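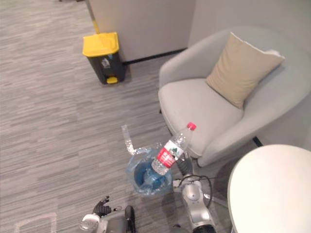 How a Robot Learns to Tidy Up by Watching

Have you ever learned something just by watching somebody do it? Maybe you watched your grandmother fold a dumpling, or an older cousin tie a shoelace, and then you had a go yourself, and the first one came out all lumpy, and the next one was a little better. Grown-ups who build robots have been wondering for a long time whether a robot could learn in much the same way. At our lab in Mukdale we have been trying it out with a very ordinary job indeed, which is putting a plastic bottle into a wastebasket.

The robot's name is Ladeo. Ladeo has two arms, a left one and a right one, just as you do. You can see the right arm holding a clear bottle with a red cap over the little blue basket, while the left hand waits with its fingers open. You are looking down from up high, the way you look down at your own hands when you are tidying your room.

Why is a bottle so hard?

You might be thinking that dropping a bottle in a basket is the easiest thing in the world. For you it probably is! But you have had years and years of practice at holding things. You started when you were a baby and grabbed hold of somebody's nose.

Think about all the little things you do without noticing. You find the bottle with your eyes. You decide which hand to use. You squeeze hard enough to keep hold of it, but gently enough that the sides don't crumple. You swing your arm over to the basket, you stop in the right place, and then you let go. If you let go too soon, the bottle lands on the carpet and rolls under the armchair (ours have rolled under the armchair a great many times, and somebody has to lie on their tummy to get them back).

Clear bottles are extra tricky, too. Hold one up to a window and you can see right through it. A robot's camera sees right through it as well, so the robot can have a hard time telling where the bottle ends and the room begins. The basket in our picture has a see-through bag in it, and that makes two see-through things to puzzle over.

The old way: writing down every step

For many years, people told robots what to do by writing a very long list. Move the arm up this much. Turn the wrist that much. Open the hand. A list like that works nicely in a factory, where every part arrives in exactly the same spot every time.

Now imagine that someone nudges the basket with their foot. The list still says to go to the old spot, so the robot drops the bottle on the floor and carries on quite happily, as if everything had gone perfectly. Homes and offices are full of nudged baskets, and chairs that get moved, and bottles that are taller or shorter than yesterday's. You could never write a list long enough.

The new way: showing

So we show Ladeo instead. Sharada Venkataraman is our head teacher, and she is a very patient one. She uses a set of handles that are connected to the robot. When Sharada moves her hands, the robot's arms move too, a bit like a puppet, only with cables and motors doing the work of the strings. She picks up a bottle this way, carries it over and lets it go. While she does, a computer saves what the camera saw and how every joint of the arms moved.

One turn at this is called a demonstration, which is a long word for "let me show you." Sharada and her teammate Harish Kamath have made 3000 of them. They stopped for plenty of snacks, and Harish says he now puts his own bottles in the trash at home in a very robotic way.

After that comes the part where the computer studies. It goes through all the demonstrations, looks at each picture and tries to guess which way Sharada moved the arm next. At first the guesses are dreadful. Each time it is wrong, it changes itself a tiny bit so that the next guess will be a little closer. It does this over and over, all night long sometimes, while the rest of us are at home asleep. People who study this call it imitation learning, and "imitation" just means copying.

Does it only copy?

This was the question we cared about most. Suppose you learned to spell "cat" by copying it, but could not spell "hat." You would have copied very well, but you would not have learned much about spelling. We wanted to know whether Ladeo had learned about bottles and baskets in general, or had only learned one exact movement by heart.

Lakshmi Nadar thought up a fair test. She made two groups of lessons. In the first group, which we called the Same lessons, the basket stayed in one place for every single demonstration. In the second group, the Mixed lessons, she moved it before each turn: nearer the chair, farther from the chair, a bit to the left, a bit to the right. Both groups had the same number of lessons in them, because otherwise it wouldn't have been fair.

Then it was time for the exam. Lakshmi chose places for the basket that had not been in any of the lessons at all, and the robot got 40 tries after studying each group. Nobody was allowed to help, or to shout "left a bit!", though Harish very nearly did.

What we found

After the Same lessons, Ladeo got 12 bottles into the basket out of 40. Most of the time the arm went toward the place where the basket used to be.

After the Mixed lessons, Ladeo got 35 out of 40. That is a very big difference, and all we had done was move the basket around while we were teaching! There was quite a lot of cheering, and Lakshmi made us all quiet down so that she could check her numbers again. They were right.

Scientists have a word for this. When you can use what you learned in a new place, or with a new thing, they say that you can "generalize." You do it every day. If you learned to open the door of your classroom, you can probably open the door of the library as well, even though it is a different door with a different handle.

What about the five it missed?

We were just as interested in those. We watched the recordings of them again and again – scientists spend a surprising amount of time looking at things that went wrong. In three of them the arm let go too early and the bottle bounced off the rim. In the other two, Ladeo squeezed the bottle at a funny angle and it slipped out of the hand on the way over. So the next lessons will have more different ways of picking up a bottle in them, and we shall see whether that helps. It might not. We will have to test it and find out.

Try it yourself

You can do a small version of Lakshmi's test at home or in class. You will need a friend, a scarf, a wastebasket and some rolled-up socks.

Put the basket on the floor and stand a big step away from it. Drop or toss the socks in until you can do it easily. Now tie the scarf over your eyes and try again. You will probably still get a few in, since your arm remembers what to do. Next, ask your friend to move the basket quietly to a new spot, and try once more with the scarf still on. How did you do? Now take off the scarf and look where the basket is before you throw. Write down your scores each time, so you can compare them afterward.

Words to remember

Demonstration: showing how something is done.
Imitation learning: learning by copying what someone else does.
Generalize: to use what you learned in a new place or with a new thing.
Joint: a part of an arm that bends or turns, like your elbow or your wrist.

If you have a question for Ladeo's teachers, ask a grown-up to help you send it to us at the lab. Sharada reads every letter, and she especially likes the ones with drawings.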